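Part-time laundry and tidying helper wanted, Ashby

Hi! I run a small housekeeping and linen service called Hundberg, and I'm looking for one more person to help me keep up with the towels. So many towels. We wash, sort, fold and pack for a handful of short-stay apartments on the Trutwood side of town, plus a little yoga place that goes through cloths faster than I would have believed when I took them on.

The job is 13 hours a week, spread over three mornings. You pick two of the mornings and I pick the third (I'm flexible, but somebody has to be here when the van comes). Most of your time will be in the sorting room, which is small, warm and smells nice. The rest is going out to the apartments with me to make beds, wipe down kitchens and put everything back in its cupboard.

What you'd be doing on a normal morning: emptying the bags, pulling out anything stained, getting cloths into the right tubs and folding whatever is clean. Then you write up the count on the sheet by the door. Last week's sheet came to 454 pieces and 246 of those were hand towels, so you can see where your morning would go. I fold in thirds, long side first. If you were raised on halves I promise I won't hold it against you, but you will have to switch!

The other thing is looking closely. Lint, stray threads, little dark specks, all the stuff that hides in the loops of terry cloth and that a guest will spot in two seconds. I give every towel a good look on both sides before it gets folded, and I'd need you to do the same, even on the third bag of the day when your eyes are going a bit funny. 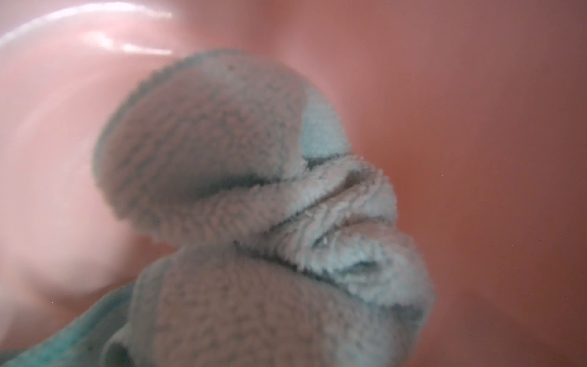
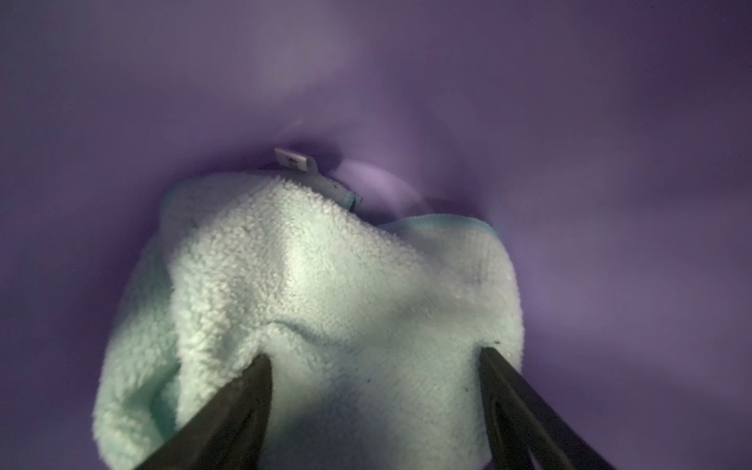

Crumpled: a pale towel up close, then a mint-green cloth in a purple container.

You don't need experience. I'd love it if you've worked in a hotel or a laundry, but the best helper I ever had came from a garden center and had never folded a fitted sheet in her life. You do need to be okay on your feet for a few hours, able to lift a full bag, and on time. Fragrance-free hand cream is on me — your hands will want it.

A few practical bits. Pay is hourly and goes out every other Friday. There's a $100 bonus after your first two months, and I pay for the bus if you're coming in from Givik. Parking behind the building is free but tight, so a small car helps. We have a radio, a kettle and a pretty decent cookie tin. No uniform, just closed shoes and nothing with sequins (they snag the loops, ask me how I know).

To apply, drop a note through the door at Hundberg or hand it to me in person any weekday before noon. Tell me a little about yourself, which mornings suit you and when you could start. No need for a fancy résumé, half a page is plenty. I'd like to hear from everybody by Friday, April 5, 2019, and I'll invite a few people in for a paid try-out morning after that.

If you've got a question first, come by and ask. Knock loudly, the dryers are noisy.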